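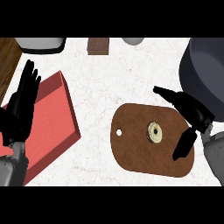
Red tray on a white marble benchtop.

FOR IMMEDIATE RELEASE

Paulauskas Books to publish "The Trosora Tray Bake Book" in July

DRASTHORPE – Hello from the kitchen table! I'm Siyabonga Mofokeng, and after four years of baking, scribbling and washing up I get to tell you that my first cookbook is coming out in July. It's called The Trosora Tray Bake Book, it's 234 pages long, and I'm so excited that I asked Paulauskas Books if I could write the press release myself. They said yes, so blame them.

Trosora is the little bakery I run in Drasthorpe with my business partner, Traian Furtună. We opened it selling bread, mostly, with a slice or two near the till for the school pick-up crowd. Then the slices started selling out before lunch and people began asking for recipes, which I wrote on the backs of paper bags. A lot of those paper bags are now in the book, tidied up and tested in ordinary home ovens (mine runs hot on the left and has a door you need to lean on).

The book has four chapters: fruit, chocolate, nuts and seeds, and savoury. The savoury one was Traian's idea. He grew up eating cheese and dill pies cut into squares, and he'd been grumbling for ages that Australian tray bakes are all sugar and no supper. His pumpkin and feta square is in there, along with a potato and caraway one that I've made for every family birthday this year. My own favourite is the plum and rye slice, which took longer to get right than anything else. The early versions were grey. Tasty, but really very grey, and you can't put that in a bakery window.

Everything in the book can be made in one tin. I've kept the ingredients to things you'll find at a country supermarket, because I grew up two hours from the nearest fancy grocer and I remember how cross a recipe could make my mum when it wanted something we couldn't get. Where butter can be swapped for oil, I say so. Where it can't, I say that too, and I've tried to be polite about it.

I had a lovely time with the notes between recipes. There's a long one on lining a tin with baking paper so the corners don't bunch up, another on freezing slices so they still taste like something in the middle of winter, and a slightly heated one on whether a lamington counts as a tray bake. Traian and I disagree, so we've each been given a paragraph.

To kick things off we're having a launch at the Tarnitow Memorial Hall, with tea, coffee and more slice than is sensible. Doors open at 2 pm and I'll do a short reading at 4 pm – the lamington argument, most likely, with Traian doing his own part. It's free to come along and kids are very welcome. We'll have plenty of gluten-free squares on their own table with their own knives.

After that I'd love to visit libraries, markets and CWA branches around the district. If you run one of those and you'd like a talk, or a demonstration, or just a box of slices and a chat, please get in touch. I can bring my own tins.

The Trosora Tray Bake Book will be sold in paperback over the counter at Trosora, at the launch, and through independent bookshops. Review copies and sample recipes for print are available now. The plum and rye slice and the pumpkin and feta square are both cleared for newspapers and newsletters, so long as the book gets a mention.

Media contact: Siyabonga Mofokeng, care of Paulauskas Books, or drop in to the bakery. Mornings are hectic, so after lunch is best.

ENDS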